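Demonstration gathering (robot learning)

Demonstration gathering is the job of collecting worked examples of a task so that a learning system can pick the task up from them. People also call it demo collection, or just "recording," and in a lot of shops the word "teaching" gets used for the same thing (I use all three, sorry). I keep this entry for the Stullerden wiki and I do a fair amount of the recording myself, so expect some opinions mixed in with the facts.

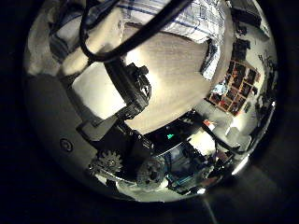
One example is usually called an episode. It starts with the arm in a known pose, runs through the task once, and ends when the task is done or the person gives up. Along the way the recorder saves what the cameras see and where each joint is, plus the commands being sent to the motors, all stamped against one clock. If the clock drifts you've lost the episode, even though it'll look perfectly fine when you play it back!

Ways of recording

The most common way is teleoperation. A person moves a leader arm, or a handheld controller, and the working arm copies the motion. It feels strange for the first hour and then your hands get it. The other way is hand guiding, where you grab the arm itself and push it through the task. Hand guiding is great for short moves, but your fingers end up in the camera view, and a system trained that way can get confused when the fingers aren't there anymore.

Wrist cameras with very wide lenses are popular because they stay close to whatever the gripper is doing and still catch a good piece of the room. The picture bends a lot toward the rim. Some teams flatten it in software before training and some leave it alone. Galtorberg, the recording software we use here, stores it unflattened, and I like that, as you can always flatten a copy later (going the other way is a pain).

How many examples

Everybody asks this one. For a simple pick and place at a single spot, our Dervishi set had 90 episodes, and that was plenty. Cloth is another story. A towel never lands the same way twice, so folding tasks eat examples at a rate that makes you want to go home early. Spread matters a lot too: move the object around, change the light, start from a different pose, let somebody left-handed drive for a while. We normally put 2 people on a set for that last reason, since everyone has habits and the system will copy them faithfully. Mine is a little pause before I close the gripper, and I've watched a trained arm do the very same pause, which was both flattering and embarrassing.

Bad episodes

Opinions differ on what to do with failures. The older habit was to delete anything with a fumble in it. These days many people keep an episode where the arm slips and then recovers, because the recovery is worth learning, and throw out only the ones that end badly. In one February session I threw out 9, mostly from a cable snagging on the bracket, and kept every recovery. Whatever you choose, write it down in the set's notes. The Zirnevell set never got notes like that and we still argue over what's in it.

Labels

Each episode gets a short line of text saying what was done, such as "fold the cloth in half." Keep the wording the same across a set unless you're varying it on purpose. Type the label right after recording, while you still remember which try it was.

See also: teleoperation; imitation learning; camera calibration; episode replay

Last edited 3/20/25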